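**Project report, Household Methods module**
Submitted 5 January 2023

# Does sorting laundry on the bed save any time?

## Why I picked this

Our module handbook gives a list of household claims to test, and most of the class went for the kitchen ones. I took the bed. The claim, as it appears in the Stukosow home-management booklet we were all given in September, is that clean laundry should be tipped out on a made bed, sorted into piles by type, and only then folded. The booklet says this is faster than folding straight out of the basket and that it "keeps the room in order." It offers no numbers for either statement. I have lived in shared housing for two years and have seen plenty of beds with laundry on them, and I would not describe those rooms as being in order.

So I went in doubting it, and I should say so at the start. I tried to set things up so that my doubt couldn't decide the answer, but a reader should keep it in mind anyway.

## What I did

I compared two ways of dealing with a clean load.

**Bed method.** Everything goes onto the bed at once. Sort first (tops, bottoms, socks and small things, household cloths), then fold pile by pile, then put away.

**Basket method.** Take one item at a time from the basket, fold it, and put it on a stack on the dresser. No sorting beforehand. Socks wait in the bottom of the basket until the end.

The rooms were in two student houses, which I call Itach and Fambridge after the streets they stand on. Both have small bedrooms with a bed, a wardrobe and not much floor. I had 42 loads in total, half done each way. The clock started when the first item was touched and stopped when the last one was in a drawer or on a shelf. Interruptions counted. I argued with myself about that one, but laundry in real life gets interrupted, and a method that only works in silence isn't much use to a student house.

I didn't try to control what was in each load. The booklet doesn't say "works only for towels," so I saw no reason to be kinder to it than it is to itself.

## What the piles were really like

The booklet has a neat drawing of four piles on a bed, with space between them, like four towns on a map. I never saw this. Piles on a bed spread. A mattress gives a little wherever you lean on it, and anything tall slides toward the dip. Socks in particular refuse to belong anywhere. They get picked up, moved to one side, and picked up again later when that side is needed for something else.

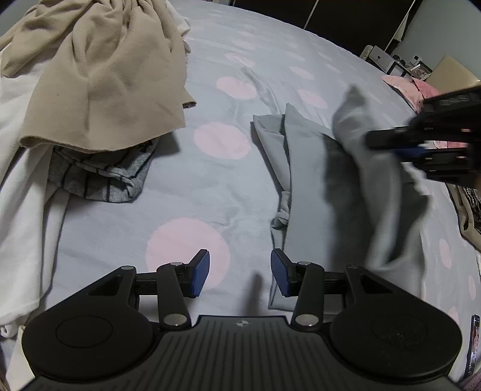 Then there is the question of what counts as a type. A gray striped top and a plain gray cloth look much the same when both are half under something else, and I lost time pulling out one to find I had the other. Sheets with a busy print were worse than plain ones for this. A sock on a plain sheet shows up. A sock on dots or flowers can hide in full view, and pale things on a pale background are nearly as bad. I hadn't planned to look at bedding at all, and I have no separate timings for it, so treat this as a remark and nothing more.

The other trouble is that a bed already has things on it. Pillows have to be moved or worked around. Phones and chargers get buried. In one Fambridge room the whole first pile was sorted on top of a bathrobe, which then had to be dug out.

## Results

I timed the whole job in minutes and also kept a tally of "second handlings," meaning any time an item was picked up and put down again without being folded or put away.

| | Bed method | Basket method |
|---|---|---|
| Loads | 21 | 21 |
| Second handlings, all loads | 187 | 51 |
| Longest single load (minutes) | 41 | 32 |
| Shortest single load (minutes) | 9 | 11 |

The second handlings are the clearest result I have. Sorting is itself a handling, of course, and I left the first sort out of the tally so the bed method would get a fair hearing. It still came out far behind.

Time is less clear. The shortest load of all was done on the bed, and it was a small one that was nearly all T-shirts. The longest was also done on the bed. I don't think the booklet's word "faster" survives this, but I can't honestly put "slower" in its place either. The loads were too different from each other.

## One thing in its favor

Matching socks went better on the bed. With the basket, the last few minutes are spent bent over a heap of odd socks, and more than once I gave up and put singles in the drawer. Spread out on a flat surface, the pairs are easier to find. If the booklet had claimed only this, I would have very little to complain about.

There is also a fair point my lab partner group raised - a bed covered in laundry has to be cleared before anyone can sleep in it, while a basket can sit in a corner for a week. That could be the real reason people recommend it. It isn't the reason the booklet gives, and I didn't measure it.

## Problems with the study

- I did most of the folding myself, and I preferred the basket before I began.
- Two houses is a small number of houses.
- My stopwatch rule about interruptions probably added noise to the times.
- The Fambridge dresser is at a better height than the Itach one, which helps the basket method there.
- I started tallying second handlings on paper and later switched to a clicker. I may have missed a few on paper.

## What I would do next

The Châu laundry room downstairs has a long waist-high table, and I would like to run the same comparison there with identical loads. If sorting first does well on a hard flat table, then my complaint is with mattresses and I will have to withdraw part of what I've written. I have asked for a slot and am waiting to hear back.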